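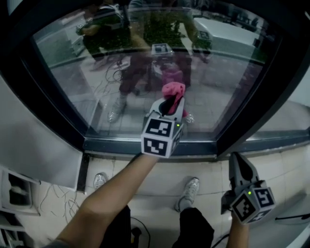 Big pane, pink cloth, dark gray sill below.

October, morning

Glass day. The big pane in the black frame has been on the list for weeks and I wanted it done before the Wastville people come through. Notes here so that whoever does it next can skip the fumbling.

Cloths: using the pink ones from the Teseck pack. They came 8 to the pack, one has gone into the oil drawer and is not coming back, so 7 for glass. Please keep them for glass. Wash them apart from the blue ones and leave out the softener, it leaves a film that shows up as soon as the lights are on.

Cleaner: Pulix concentrate, 100 ml in the spray bottle, topped up with water. I tried 200 ml last month on the small window by the sink and it streaked badly. Label on the bottle now says 100. Spray the cloth, keep the spray off the frame — it dries white on the black and then you have two jobs.

Order that works for me:
Sill first, dry cloth, just to get the dust off.
Glass from the top down, overlapping strokes.
Rounded corners last, with the cloth bunched up. A flat cloth skips over the curve and leaves a gray crescent.
Sill again, damp this time, then the floor tiles under it.

The reflection is a nuisance. The pane mirrors the whole room, so straight on I end up looking at the plant and the counters behind me instead of the smears. Standing off to one side and looking along the glass is better. Early is also better than after lunch.

Things to sort out:
The grout under the sill wants a proper scrub, not today.
Watch the cables on the floor when stepping sideways. I would like them taped down before anyone brings a bucket over.
Marín still has our long squeegee. Asked for it back, no answer yet. If it doesn't turn up I'll order another, the short one is no use at the top.
Pulix is getting low, enough for one more bottle.

Next time try the last dry wipe with a fresh cloth — I have been using the same one throughout and I suspect that is where the lint comes from.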